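第5章 停下来的机器人与没有停下来的夹持器

学习本章以前,请读者先复习第3章里关于控制周期的内容,以及第4章里关于状态机的内容。本章会用到这两章的术语,但是不再重新定义它们。没有学过现场总线的读者也可以读本章,只要知道一件事就够了:机械臂和夹持器之间的消息,有的时候会丢。

学完本章以后,读者应该能够:

说明“暂停”“停止”和“急停”在一个具体的工作站上分别切断了什么,保留了什么;
读一份带时间戳的运行记录,从中找出控制器相信的状态和设备真实的状态在哪里分开;
为一个夹持器选择安全状态,并且写出选择的理由;
检查一个命令队列,判断通信恢复以后它会做什么;
写一份不责备人的故障报告。

5.1 一次小的事故

我选择用一次小的事故来开始本章。它发生在Utine的Bresau教学实验室,时间是六月的一个下午。事故的结果很轻:一位操作员的食指被夹了一下,皮肤红了,没有破,当天就继续工作了。如果只看结果,这样的事故在很多实验室里不会有人写报告。可是Bresau实验室写了报告,而且报告写得很细,所以我们今天可以学习它。

我在这个实验室教过课,参加过这次事故的分析。下面的叙述根据运行记录、操作员自己的说明和后来的重现试验。哪些内容是记录里有的,哪些是我们推断的,我会尽量分开写。这个习惯在第5.4节里还要专门讲。

先介绍工作站。Bresau实验室有一组任务叫“厨房整理”。机械臂在一个玩具厨房前面工作,练习拿东西、放东西、擦表面、刷表面。玩具厨房比真的厨房小,边缘比较圆,里面没有火,也没有热水,适合学生使用。台面上的东西每次摆得不一样,这是故意的,因为这组任务要检验程序在杂乱的条件下能不能工作。

机械臂由Fukar控制器控制。夹持器是Zamfir型,两个平行的手指,由自己的一块小控制板驱动。请读者注意这一点:夹持器有自己的控制板。机械臂的关节直接听Fukar控制器的话,夹持器却是先收到消息,然后自己决定怎么动电机。两者之间有一根通信线,从手腕旁边走过。手腕转动的时候,这根线也跟着弯。

正常的时候,Fukar控制器给夹持器发送目标开度,夹持器回答自己现在的开度和力。如果夹持器在200毫秒里没有收到任何消息,它的控制板就认为通信断了。这时它会做出厂设置里规定的动作:保持现在的位置和现在的力,不张开,也不再闭合。

厂家为什么这样设置,我们可以理解。一个夹着东西的夹持器如果在通信断开的时候自己张开,东西就会掉下来。东西可能是玻璃,可能下面有人。所以“保持”是很多夹持器的默认选择。本章后面会讨论,这个选择在什么条件下是对的,在什么条件下需要改。

那天下午的任务是用刷子清理灶台上的碎屑,然后把刷子放回台面,手臂退到等待位置。前面的运行都正常。出问题的是第11次运行。 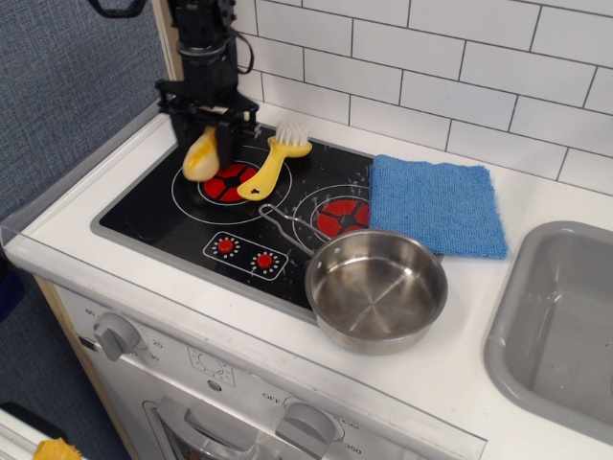 程序按照下面的次序工作:手臂移动到刷子上方,张开,下降,闭合,抬起,做刷的动作,下降,张开,抬起,退回。每一步结束以后,程序检查一个条件,条件满足才进入下一步。在第4章里我们已经画过这样的状态图。“张开”这一步的条件是夹持器报告的状态等于“已张开”。看起来很合理。

在第11次运行中,刷的动作完成了,手臂下降到放置高度,程序发出“张开”命令。就在这个时候,通信断了。后来的检查发现,手腕旁边的线在这个姿态下弯得最厉害,插头里有一个触点松了。夹持器没有收到“张开”,它等待了200毫秒,然后进入保持状态。刷子仍然被夹着。

Fukar控制器这一边发生的事情更有意思。程序没有收到夹持器的回答,于是读取了状态变量里的默认值。写这个程序的人给状态变量选择了零作为默认值。在Zamfir的状态表里,零的意思正好是“已张开”。条件满足了,程序进入下一步。

手臂抬起,刷子也跟着抬起。手臂退回,刷子的柄碰到台面上别的东西,把它推动了一小段距离。操作员听到声音,抬头看见刷子还在夹持器里,就按下了操作面板上的“暂停”。手臂停住了。

操作员等了一下,看见手臂完全不动,就伸手去取刷子。他的想法很自然:机器已经停了,刷子应该放回台面,下一次运行才能开始。他一只手扶住手腕,另一只手捏住刷子,轻轻摇动,想把它从手指中间拉出来。

扶住手腕的动作改变了线的弯曲。触点又接上了,通信恢复了。

从程序的角度看,“暂停”只暂停了手臂的轨迹。发给夹持器的消息由另一个进程管理,这个进程没有暂停。在通信断开的时间里,它把没有送出去的命令放进队列,队列里一共积了5条。通信一恢复,队列里的命令一条接一条地发出去。其中有“张开”,所以手指先张开,刷子松了,操作员的食指顺势进入了两个手指之间。后面还有“闭合”,这是为等待位置准备的:空的夹持器在等待的时候应该闭合,避免碰坏手指的橡胶面。从手伸进去到手指闭合,记录里的时间是2秒。

操作员马上按了急停。急停切断了电机的电源。可是断电以后,Zamfir夹持器里的减速机构不容易从外面推动,手指并没有自己松开。他的同事用手动释放螺钉打开了夹持器。释放螺钉需要一把小扳手,扳手在另一张桌子的抽屉里。

事故到这里结束。

5.2 先不要问是谁的错

学生读完这个案例,第一个问题常常是:这是谁的错?在课堂上我听过各种回答。有人说是操作员,他不应该把手伸进去。有人说是程序员,他不应该用零作默认值。有人说是装线的人。也有人说是厂家。

每一个回答都可以找到理由,但是找到以后,工作往往也停止了。如果我们写“操作员违反规定”,那么改进的办法就是“加强教育”,下一位操作员还是会面对同一块面板、同一个队列、同一根线。

所以在本书里,我们用另外一种问法。我们对事故中的每一个动作问两个问题。第一,做这个动作的人(或者设备)在那个时刻知道什么?第二,按照他知道的内容,这个动作合理不合理?

用这两个问题来看操作员。他知道手臂停住了,因为他亲眼看见。他知道自己按了“暂停”,面板上也显示“已暂停”。他不知道夹持器的通信断过,面板上没有这一项。他也不知道队列。在这样的条件下,他认为夹持器也停了,这是合理的推断。面板上的那个词给了他这个推断。

再看程序。程序“知道”状态变量等于零,零表示已张开。按照这个内容,进入下一步也是合理的。错误在更早的地方:变量里的零没有来源。它没有经过任何测量,只是一个放在那里等待被覆盖的数。程序不能分辨“夹持器说它张开了”和“夹持器什么也没说”。

再看夹持器的控制板。它知道自己200毫秒没有收到消息,于是保持。后来它收到了消息,于是执行。它不知道这些消息是旧的。消息里没有时间,也没有编号。一条刚刚写好的“闭合”和一条等了很久的“闭合”,对它来说完全一样。

最后看急停。急停按照设计工作了,它切断了电源。设计急停的人考虑的是手臂:手臂断电以后制动器抱住,手臂不会落下来。对于夹着一根手指的夹持器,断电并没有帮助。

读者可以看到,在这个案例里,每个部分都按照自己的规定在工作,除了那个松的触点。而触点松动是一种普通的故障,任何会动的线早晚都可能发生。一个系统如果因为一个普通的故障就会夹到人,那么需要修改的地方比一个触点多。

5.3 三个需要分清的词

在日常的语言里,“暂停”“停止”和“急停”的差别只是快慢和轻重。在工作站上,它们的差别在于作用的范围。同一个词在不同的控制器上可以有不同的范围,所以我不给出适合所有设备的定义。我给出的是一种检查的方法。

拿到一个新的工作站,请先写出所有能动的东西。不要只写手臂。夹持器是能动的,升降台是能动的,传送带是能动的,吸盘虽然看起来不动,但是它的真空会保持或者消失,所以也要写上。然后对每一个停止按钮,逐个地问:按下以后,这个东西还有没有电?它还能不能收到命令?它会不会执行已经收到的命令?它会不会因为重力或者弹簧而动?

对于Bresau实验室的那个工作站,事故以前的答案是这样的。

按“暂停”:手臂有电,轨迹停止,位置保持。夹持器有电,能收到命令,会执行命令。
按“停止”:手臂有电,轨迹取消。夹持器有电,能收到命令,会执行命令。
按“急停”:手臂断电,制动器抱住。夹持器断电,手指由减速机构锁住,保留原来的夹紧力的一部分。

写出来以后,问题很明显。“暂停”和“停止”对夹持器没有任何作用。操作员在这个工作站工作了很长时间,并不知道这件事。我自己在那里教课,也不知道。说明书里其实写了,写在通信设置那一章的一个注释里,而我们读说明书的时候,都是去“安全”那一章找停止按钮的内容。

我请读者记住这个经验。停止按钮的作用范围,常常写在讲通信或者讲电源的地方。

这里再讲一个和语言有关的问题。中文不是我的母语,我刚开始用中文教课的时候,把“暂停”和“停止”混着说,学生也没有纠正我,因为在聊天的时候意思差不多。后来我规定自己在实验室里只说按钮上印的词。如果面板是外文的,就说面板上的那个外文词。这样做有一点不自然,可是在需要快的时候,大家找的是同一个按钮。

5.4 读运行记录

第11次运行的记录一共有三个来源:Fukar控制器的程序日志,消息进程自己的日志,夹持器控制板里的事件表。三个来源用三个不同的时钟。分析的第一步是把它们对齐。

对齐时钟需要一个三边都看得到的事件。我们选择了急停,因为急停的信号在三份记录里都留下了痕迹:程序日志写了“急停”,消息进程写了“连接关闭”,夹持器写了“电源低”。这三个时刻实际上并不完全相同,电源下降需要一点时间,但是对我们的问题来说差别很小。

对齐以后,把记录分成两栏。左边写控制器相信的状态,右边写设备真实的状态。不知道的地方写“不知道”,不要空着,也不要猜。下面是用文字写的一个简化的版本,省略了时间戳。

控制器:发出“张开”。夹持器:夹着刷子,没有收到。
控制器:读到“已张开”。夹持器:夹着刷子,正在等待消息。
控制器:手臂抬起。夹持器:夹着刷子,进入保持。
控制器:手臂退回,命令进入队列。夹持器:夹着刷子,保持。
控制器:暂停。夹持器:夹着刷子,保持。
控制器:暂停,连接恢复,队列发出。夹持器:张开,然后闭合。
控制器:急停。夹持器:断电,锁住。

两栏第一次分开的地方,我们叫做“分离点”。在这个案例里,分离点在第二行。这时候离操作员伸手还有一段时间,手臂还在台面附近,什么可见的事情都没有发生。如果程序在分离点停下来,后面的事情就都没有了。

很多学生会把操作员伸手的那一刻当作事故的开始,因为人是从那里进入故事的。请比较这两种看法带来的改进。从伸手开始看,我们会想到围栏、警示牌、手套。从分离点开始看,我们会想到状态变量、超时、消息编号。两类改进都有用,但是第二类常常被忘记,因为分离点在日志里是很安静的一行,上面没有红色的字。

还有一点需要说明。表里的“夹着刷子”有一部分是推断。夹持器的事件表只记录开度和力,它不知道自己夹的是什么。我们根据开度没有变、力没有变,以及操作员后来看见刷子在手指中间,推断这段时间里刷子一直被夹着。这个推断很可靠,可它仍然是推断。在正式的报告里,应该在这样的地方做一个记号。Bresau实验室用的记号是在词的后面加一个小写的t。读者可以用任何记号,只要全文一致。

5.5 什么是夹持器的安全状态

对于手臂,安全状态通常比较容易选择:不动。对于夹持器,这个问题困难得多。夹持器在出故障的时候有三种可能的动作,就是保持、张开、松力。松力的意思是电机不出力,手指可以从外面推开,东西可能慢慢滑下去,也可能不滑。

哪一种安全,取决于夹持器里面是什么,下面是什么,旁边是谁。

如果夹的是一只装满热水的壶,张开是危险的,保持比较好。如果夹的是人的手指,保持是危险的,张开比较好。如果夹的是一块软布,三种动作差别不大。困难在于,夹持器自己不知道它夹的是什么,而安全状态的设置要在故障以前写好。

在玩具厨房的任务里,所有的物品都是轻的,掉下来也不会伤人,最坏的结果是一件玩具坏了,要买新的。操作员的手却经常在附近,因为每次运行以后都要重新摆东西。按照这些条件,出厂的“保持”并不适合这个工作站。这个设置从安装那天起就没有人改过,因为在说明书里它叫做“推荐值”。推荐值是厂家在不知道你的任务的情况下给出的值。读者在自己的工作站上看到这个词的时候,请把它当作一个需要回答的问题。

后来Bresau实验室讨论过改成“张开”。有一位学生提出了反对意见,我认为很有价值。他说,如果通信断了以后夹持器自己张开,那么它仍然是一个没有预告的动作。操作员正在扶着刷子,手指突然向两边移动,外侧也可能夹到东西,比如夹在手指和手腕外壳之间。讨论以后大家选择了松力。重现试验用一段包着软橡胶的木棒代替手指,结果显示,松力以后木棒可以用很小的力取出来。

松力也有代价。有些运行中,夹持器抬着小锅的时候,通信有短的中断,锅就滑下来,任务失败。以前这样的中断没有人注意到,因为保持状态把它遮住了。改了设置以后的一段时间里,失败的运行变多了,做项目的学生不太高兴。可是也因为这个原因,大家才发现通信中断比想象的经常,最后换了线的走法。

我不能说松力对所有的工作站都是正确的答案。本章的习题里有一个搬运玻璃样品的工作站,读者会发现那里的答案不一样。

5.6 旧的命令

队列是一个好的工具。在网络不稳定的时候,队列可以保证消息不丢。写电子邮件的程序、存数据的程序,都需要队列。

控制运动的命令和邮件不同。一封邮件晚到一个小时,内容还是对的。一条“闭合”晚到一个小时,它所针对的那个世界已经不在了。写命令的时候,夹持器前面是空的,手臂在等待位置。命令到达的时候,前面是一根手指。

因此,运动命令必须有有效期。最简单的做法是给每条命令加上发出的时间,接收的一方检查,太旧的就丢掉。这要求两边的时钟一致,我们在5.4节已经看到,这一点并不总是能满足。另一种做法是加编号,并且规定连接断开又恢复以后,双方必须重新握手,握手以前的编号全部作废。Bresau实验室采用了第二种做法。

还有一种更简单的做法:根本不要队列。只保存最后一条命令,新的覆盖旧的。这种做法可以减少问题,但是不能消除问题。在我们的案例里,最后一条命令正好是“闭合”。如果没有队列,通信恢复以后夹持器会收到这一条“闭合”。它本来就夹着刷子,结果可能是不动,也可能是夹得更紧。操作员也许不会受伤,可这只是因为次序碰巧合适。我建议读者在分析的时候,遇到“碰巧合适”的情况就把它写下来,作为一个还没有解决的问题。

重新连接以后应该做什么?本书采用下面的规则,在后面的各章里也会一直使用。

连接恢复以后,设备报告自己的状态,但是不动。
控制器把报告的状态和自己相信的状态比较。
如果不一致,控制器进入“需要人确认”的状态,并且在面板上说明不一致的是什么。
人确认以后,控制器从一个已知的位置重新开始,不接着原来的步骤做。

第四条常常有人反对,因为重新开始会浪费时间。在有些长的任务里,这个反对是有道理的,第9章会讨论怎样安全地接着做。对于初学者的工作站,请先遵守这一条。

5.7 “没有回答”也是一种回答

现在回到那个零。

在程序里,每一个从设备读来的量都应该至少有三种情况:新的值,旧的值,没有值。Fukar控制器的编程环境允许给变量加一个“有效”标志,但是不强迫使用。原来的程序没有使用这个标志。修改以后的程序要求,任何用来判断“下一步”的量都必须有效,而且必须是在命令发出以后才收到的。后面这个要求很重要。如果只检查有效,不检查先后,程序可能读到命令以前的一个回答,而那个回答说的是以前的事情。

默认值也要改。如果状态表可以自己定义,请让零表示“未知”,不要让它表示任何一个真实的状态。Zamfir的状态表是厂家规定的,用户不能改,所以实验室在中间加了一层转换,把厂家的零变成另外一个数,程序里的零就空出来,留给“未知”。

除了通信,还有没有别的办法可以知道夹持器是不是真的张开了?有。抬起以后,手腕的力传感器会感觉到重量的变化。刷子很轻,变化很小,但是可以测量。也可以用相机看。这些办法和夹持器自己的报告是互相独立的,它们用的是另外的线、另外的原理。一个判断如果关系到人的安全,最好有两个独立的来源。如果只关系到任务能不能完成,一个来源有时也够了。怎样区分这两种判断,是第6章的主要内容。

5.8 扳手在哪里

事故报告里有一项改进,在技术上最简单:把释放夹持器用的小扳手用一根绳子系在工作站的侧面,并且让每位操作员在第一次工作以前亲手打开一次断了电的夹持器。

开始的时候有人觉得这个练习没有必要,因为转一个螺钉谁都会。第一次练习,有两位同学向错误的方向转,夹持器变得更紧。螺钉旁边没有箭头。后来实验室在外壳上贴了一个箭头。

请读者在自己的工作站上也做这个练习。做的时候先让夹持器夹住一块软的东西,按急停,然后不看说明书,把它打开。如果打不开,或者需要离开工作站去找工具,就把这件事写进你的第一份故障报告。报告的格式在下一节里给出,填写的时候请从“分离点”那一栏开始,“原因”那一栏留到最后再写。

思考题

一、在5.3节的检查中,如果工作站还有一个真空吸盘,三个按钮的答案分别是什么?请说明你需要哪些资料才能回答。

二、假设操作员没有按“暂停”,直接按了急停,然后伸手取刷子。请用两栏的方法写出后面可能发生的事情。通信线的触点在这个情况下还重要吗?

三、一个工作站搬运装在薄玻璃管里的样品,人在玻璃隔板的另外一边,运行的时候门是锁住的。为夹持器选择通信中断以后的动作,并且写出至少一个反对你的选择的理由。

四、找一个你自己写过的程序,列出其中所有从设备读来的量。对每一个量,写出设备不回答的时候程序会读到什么。

五、5.6节的规则要求面板说明不一致的内容。请为第11次运行写出面板上应该显示的那句话。句子要短,要让一个站着的、有一点着急的人看得懂。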